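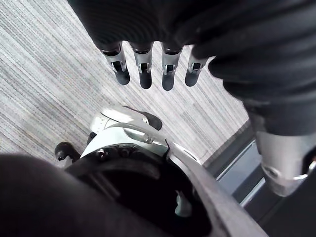

Four fingers over the striped carpet, with the white foot shell underneath.

Search the site Go

1st September
By Sylvain Guillot

Everybody who visits our workshop in Nistthorpe asks about the hand. Can it wave, can it pick up a cup, can it shake? I get it, I built toward the hand first too, and I spent nearly 200 evenings on it. I'd like to argue that most of us home builders have our priorities upside down, and that we should all be fussing over feet.

A hand is a great thing to show people. You can run it on a bench, film it, post it to Wikis and collect your compliments by dinner. A foot gives you nothing until the whole machine is sitting on top of it, and then every lazy choice you made comes back at once. My first ankle had 5 millimeters of slop in it (I know, I know) and I kept telling myself the software would sort that out. Arnaud, who shares the bench with me, said to fix the metal. He was right and I was grumpy for a week.

Money goes the same way. We had $2,000 for the whole build, and I'd happily sunk more than half of it into knuckles and the forearm before I priced a decent bearing! If I were starting over I'd flip that – ankle first, then knees, and plain mitts on the ends of the arms until the thing can stand up for eight minutes.

The other thing I'd push for is working on ordinary floors. The club over in Vendimier does all its testing on a smooth rubber mat, and their machine looks wonderful on it. But who lives on a rubber mat? Houses have carpet, and carpet has edges, and a toe finds every one of them. I'd take an ugly robot that can get from the rug to the hallway over a pretty one that plays piano sitting down.

Anyway, I still love the hand. It's staying on. The next parts order is all ankle, though, and Arnaud has already hidden the catalog with the fingertips in it.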